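KENDMONT RESIDENTS' NEWSLETTER
Home Notes

Shoes, boards and tiled floors: keeping the entry dry

By Trinidad Evangelista

Several residents of the Paltunon building wrote in after the last issue to ask what to do with shoes in units where the entry runs straight into a tiled utility area. The floor plan in those units leaves no closet by the door. Footwear ends up against the wall, next to the laundry, and stays there. The notes below cover the floor board method, which works in a small space and needs no drilling.

The problem with tile

Glazed tile does not absorb water. A shoe that comes in damp and is set directly on tile has no way to dry through the sole, and moisture collects in the gap between the two. Rubber soles left in place for several days can mark the grout. The marks are mostly surface dirt and come off with a stiff brush and dish soap, but older unsealed grout may keep a shadow.

Grit is the second issue. Sand carried in on a sole is harder than most floor finishes. On tile it mainly dulls the glaze along the walking line. On the laminate in the hallway it scratches.

The board

A flat wooden board set on the floor against the wall solves most of this. It defines where shoes go, it can be picked up in one motion for mopping, and it catches the grit in one place. Any smooth board will do. For a one-person unit, a board 400 mm deep is enough for an adult shoe placed toe to the wall. Measure the longest pair in the household before cutting or buying anything.

Seal all faces, including the cut edges and the underside. Edges take up water faster than the face does, and a board sealed only on top will cup within a season. Three thin coats of a water-based finish are sufficient. Allow each coat to dry fully and sand lightly between them.

Stick felt or rubber pads under the corners. Pads 3 mm thick let air pass beneath and stop the board from sliding. Replace them when they flatten.

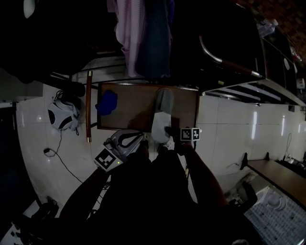 Slipper and blue cloth on a floor board, with a sneaker alongside.

Indoor and outdoor pairs

Keep house slippers on one half of the board and outdoor shoes on the other. Mixing them moves street dirt onto slipper soles and from there into the bedroom. If the board is too short for both, reserve it for slippers and put outdoor shoes on a washable mat beside it. The mat should have a raised edge.

Fabric slippers need more air than molded ones. Stand them upright on their soles and leave them uncovered. Stacking one on the other slows drying at the insole, where most of the moisture sits.

Sneakers with a light upper should be wiped before they are put away. Dried mud is easier to remove than wet mud, so for heavy soil let the shoe dry first, knock it out over a bin, then wipe. Pull the insoles once a week in wet months. Do not dry shoes against a heater. The adhesive between upper and sole softens and the toe can lift.

The wiping cloth

One cloth should live at the entry and be used for nothing else. A plain cotton or microfiber cloth is adequate. Use a color that does not match the kitchen cloths so that it stays out of the wrong wash. Spread it flat or hang it after use. A cloth left bunched up holds water in the folds, and on an unsealed board it will leave a ring.

Wash the cloth with floor rags at the warmest setting on its label. Skip fabric softener, which coats the fibers and reduces pickup.

Hanging laundry nearby

In many units the drying line passes over the same stretch of floor. Leave at least 50 cm between the lowest hem and the board. Long garments should go at the far end of the line, shirts nearer the door. If the clearance cannot be met, move the board before hanging a wet load and put it back when the load has stopped dripping.

Rods and poles taken down from the line should be stored along the wall, flat to the floor, or upright in a corner with a clip. A loose rod across the walking path rolls underfoot. Check the end caps when the rod is down. A missing cap lets water into the shaft and exposes an edge that can chip tile.

Cords

Cords from small appliances should be kept off the floor in any area that is mopped. Unplug first, then loop the slack and hang it on an adhesive hook at or above waist height. Adhesive hooks hold well on glazed tile if the surface is degreased with rubbing alcohol and left to cure for the period printed on the package. They do not hold across a grout line.

Cleaning routine

Sweep the board when you sweep the floor. Lift it, wipe the underside, and mop the tile behind it out to the wall joint. Let the floor dry before the board goes back. A wood board that sounds dull when tapped, or feels rough along one edge, needs to be sanded and resealed. Dark spots under the finish mean water has already gone in, and sanding alone may not remove them.

Materials

Offcuts suitable for entry boards can be collected from the Quiambao workshop on Wednesday from 4 p.m. Bring your measurements. The workshop will make straight cuts but does not apply finish. Corner pads and adhesive hooks are stocked at Stastard, ground floor. Residents on the upper levels are asked to sand boards before 8 p.m.

The April issue will cover sealing grout in utility areas.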